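Wrist view shadows and button/drawer episodes, how much variation is enough?

Forum: Manipulation / Data collection
Started by ukuusk, Jan 4, 2018

ukuusk
We are gathering demonstrations on a two-arm cell for a policy that presses a push button and closes a drawer. Total so far is 682 episodes. Wrist view and overview below.
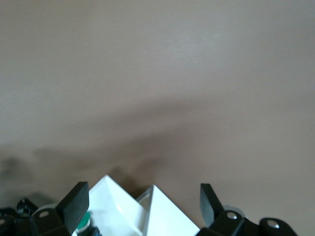
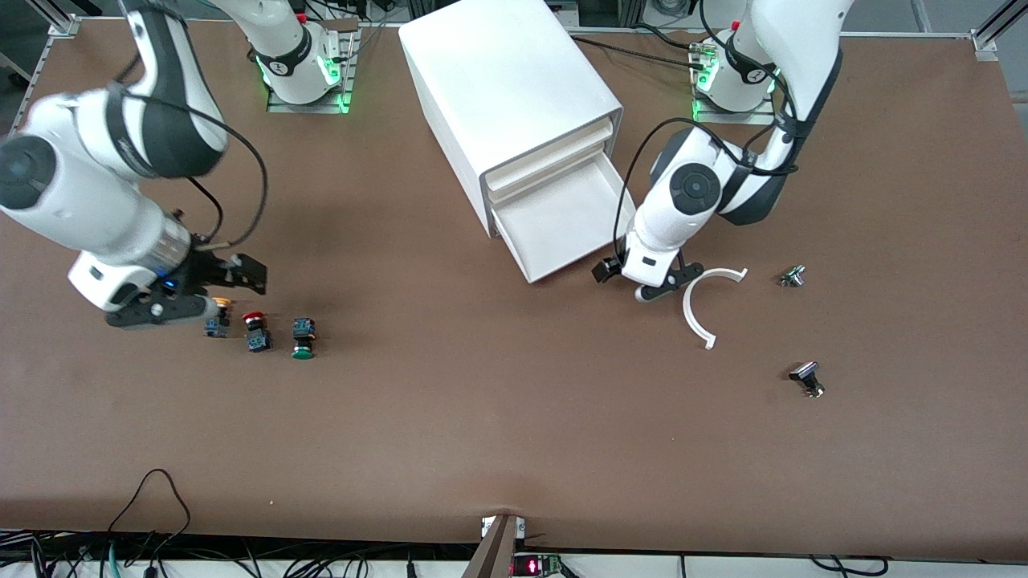 My question is about how the episodes should be spread before we record more. The policy trained on the current set (we use the Tustix trainer, default settings) reaches the cabinet reliably but picks the wrong button far too often, and I suspect the wrist stream. When an arm is over bare table, the wrist camera gets the fingers, the white housing and a large soft shadow on the tan surface, and very little else. In the overview, the yellow-orange, red and green buttons are close together near the gripper on the left, so a small error in approach is enough to land on the neighbor. Has anyone measured whether varying the light helps in a case like this, or should I spend the time on button layout?
Uldis Kuusk

e_nartey
Layout first. If the three buttons keep the same order and spacing in most of your episodes, the policy can learn a position and ignore color. What is your split?

ukuusk
Order changed between sessions, not between episodes. There were 7 sessions. The cabinet was turned more often than the buttons were moved.

e_nartey
Then you have seven layouts, whatever the episode count says. I would shuffle the buttons every 20 episodes at most and log the order as a field in the episode header. We did this on the Escobedo cell in June and the wrong-target rate dropped without touching the lights. Same operators, same trainer.
Esi Nartey

palletjack
Disagree on leaving the lights alone. That shadow is darker than most of the table and it has finger-like lobes. It moves with the arm, so it correlates with arm pose, and a network will use it. We had a policy on Jusbridge hardware that ran well until someone switched on a second lamp. Randomize the lamp position now, while the set is still small.

e_nartey
It correlates with pose, but so does proprioception, which the policy already gets. I don't see how a shadow makes it choose red over green. Your lamp failure is a deployment problem. The original question is a target selection problem.

palletjack
They can be the same problem if the shadow falls across the caps during the approach. Wrist exposure shifts and the colors go with it. Check whether auto exposure is on.

ukuusk
Auto exposure is on for the wrist cameras and fixed for the overview. I had not considered that. I can lock it, but then older episodes will not match.

dmk_cell
Lock it and keep the old ones. Apply brightness jitter in training to cover the gap. Mixed exposure is less harmful than throwing away the whole set.

Separate point: the overview has other parts on the table, including the C-shaped white piece, the small metal fitting and the tipped-over black button. Are those distractors, and are they logged? If they are always on the same side they will become landmarks too.

ukuusk
Distractors, logged by name only. No positions. They do tend to stay on the right.

e_nartey
Move them as well. One or two near the button row in a portion of the episodes. I would also record some episodes that start with the gripper already close to the wrong button, with the operator backing off and going to the correct one. Cellska's export format has a correction flag for this, if you use it.

palletjack
Agree on the corrections. Still think you should move the lamp.

ukuusk
Plan is as follows. Exposure locked on both wrist cameras. Button order shuffled every 20 episodes, distractor positions logged from the overview. Lamp stays where it is for the first block, then 2 alternate positions for the second block, so the effects can be separated. I will post the wrong-target rate for each block in this thread.

dmk_cell
Please post it per button as well — the middle one will probably be worst.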